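Korletey Two-Arm Collection Cell
Equipment for recording manipulation examples
Reviewed for the shared equipment list, September 2018. Page kept by Yayra Bonsu.

Summary
The Korletey is an enclosed bench cell with a pair of small arms on a front rail and a fixed camera. An operator drives the arms through a task, the cell records what they do, and the recordings go to whatever learning system you plan to train. Venero sells it as a way to get a cloth-handling policy "without the engineering." We have used one long enough to doubt that line, though the hardware has mostly earned its bench space.

What you get
Enclosure with three walls and corner posts
2 arms with parallel grippers, on black base mounts
Front rail in grooved aluminum
Fixed camera and mount
Clakach recording software, one seat
Wall papers in several patterns

What you do not get
A basket, clothes, or a person to spend weeks moving one into the other. The brochure is quiet on that last item and it is by far the largest cost. Kwadwo Osei and Arnar Kvaran shared the driving on our set and neither would call it light work.

Recording
Clakach starts and stops an episode from a foot pedal and asks for a pass or fail mark at the end. We have 1,859 episodes of garment work on the disk. That number gets quoted at us as if it settled something. Kofi Abubakari went back through the pass marks and found that the operators did not agree on what a finished fold was, so part of the set had to be marked again. Write your rule down before you start. The software will take any answer you give it.

Pants are slow. A leg that lies flat for one operator bunches up for the next, and the grippers pinch a small bit of cloth at a time. Towels go faster and look better in a demo, so ask any seller which one they are showing you.

Patterned walls
Venero says changing the wall paper between sessions makes the trained system less fussy about its surroundings. It may. We were shown no side-by-side test, and when Kwame Nyarko asked for one in February he was sent the brochure again. Changing the papers takes little effort, so we do it, but we would not pay extra for them.

Upkeep
Cables run along the outside of the arms under clips. Check the clips before each session. Dark cloth under uneven light is hard on the camera, so look at your first few recordings before making more.

Should you buy it
If you have people to drive it and a plan for checking their work, yes – it is a decent recorder. If you expect the box to turn recordings into folded laundry, wait until someone shows you that on clothes you brought yourself. The Nundale lab has the other cell and takes bookings through Yayra.
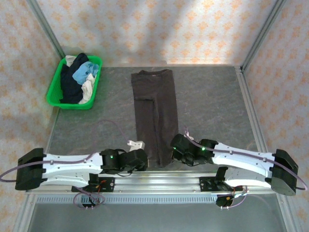 Garment work in the cell: dark pants on the work surface, basket of clothes at left.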